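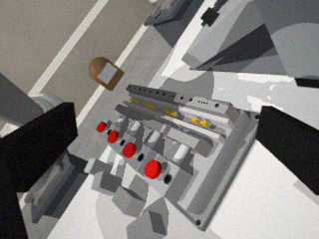

Evening maintenance course at Gethin draws 367 applicants

CUTMONT - Gethin Technical College will run its evening course in industrial maintenance again in the fall, after 367 people applied for the first session, which began in March with 20 places.

The college said this week that the second session will be held on its Cutmont campus, with a smaller group taught at the old high school annex in Serlow. It has not said how many places there will be at the Serlow site. That depends on whether the county signs off on wiring work in the annex before the summer break.

The course covers basic electrical work, reading wiring diagrams, bearings and belts, lubrication, and finding faults on production lines. Classes start at 6 p.m. and run until 9, with a meal break that students asked for after the first couple of weeks. It lasts two semesters and ends with a practical test. Students who pass get a certificate that local employers have agreed to treat as the equal of the first year of an apprenticeship.

Séverine Masson, who heads the trades department, said the college had planned for a much smaller response.

"We put up a page on the website and a notice at the library," Masson said. "By the end of the first week we had more names than we could have taken in several years. We had to write to a lot of people and turn them down, and some of them had very good reasons for wanting to be here."

Places in the first session were given out by drawing lots among applicants who met the entry requirements. Masson said the college would do the same in the fall, but would hold back a share of the places for people who applied the first time and missed out. Those applicants will get an email and do not need to fill out the form again. They will be asked to confirm that they still want a place.

Most of those now enrolled have daytime jobs. Some work in warehouses and on packing lines and want to move into better-paid work at the same plant. Others come from retail or home care. The college does not require a high school diploma for the course, though students take a short math and reading test before they start.

The shortage of maintenance workers in the area has been building for years. Many of the people who looked after machinery at the food plants along the river were hired in the same period, and a large number have retired or are close to it. Plants have been hiring outside contractors to cover the gap, often at night and on weekends, when rates are highest.

Dremell, the bottling company that is one of the larger employers in Serlow, is paying part of the cost of the course. Darius Kļaviņa, its plant manager, said the company had kept one maintenance job open for most of last year without finding anyone to fill it.

"We would get people who could do the mechanical side but had never opened an electrical cabinet, or the other way around," Kļaviņa said. "On the night shift you may be the only one there. You need to be able to do a bit of both and know when to stop and call somebody."

Three employees from the Serlow plant are on the course now. The company changes their shifts so they can attend and pays them for half of the classroom hours. Kļaviņa said he would like to send more in the fall, but that it was hard to free up people from the same crew at the same time. He said the company had not asked for places to be set aside for its own staff and would not do so.

Tuition is charged by the semester, and students can pay it in monthly installments. The college lends out tools and meters. Safety boots and glasses have to be bought by the student, although the department keeps a shelf of used boots in good condition for anyone who needs a pair.

Finding teachers has been harder than finding students. The course has two regular instructors, both of whom also teach full-time day classes. The college has advertised for a third and is willing to consider someone still working in industry who could teach one or two evenings a week. Masson said pay was the main obstacle.

"Anyone who can teach this can earn more doing it," she said. "What we can offer is regular hours and a bit of time off in the summer. That suits some people, particularly toward the end of a career."

If the post is not filled by the middle of the summer, the Serlow group may start a month later than the one in Cutmont. It would then finish later too, but students would cover the same material and take the same test.

Getting to class has been a problem for some students. The last bus from the Cutmont campus toward Serlow leaves before the evening session ends, and several students have been sharing cars. The college has asked the transit office to move the last departure back by half an hour on class nights. The transit office said it was looking at the request along with other changes to the evening timetable and would give an answer before the fall schedule is printed.

The college is also considering a shorter course for people who already work in maintenance and want to brush up on electrical safety. It would run on weekend mornings and would be open to employees of any company. No start date has been set.

Applications for the fall session open in June and can be made on the college website or on paper at the front desk of the Cutmont campus. Paper forms will also be available at the Serlow library. An open evening for people who want to see the workshops and talk to the instructors will be held before the closing date, starting at 6:30 p.m. in the trades building. Parking is free after 5 p.m. in the lot behind the gym.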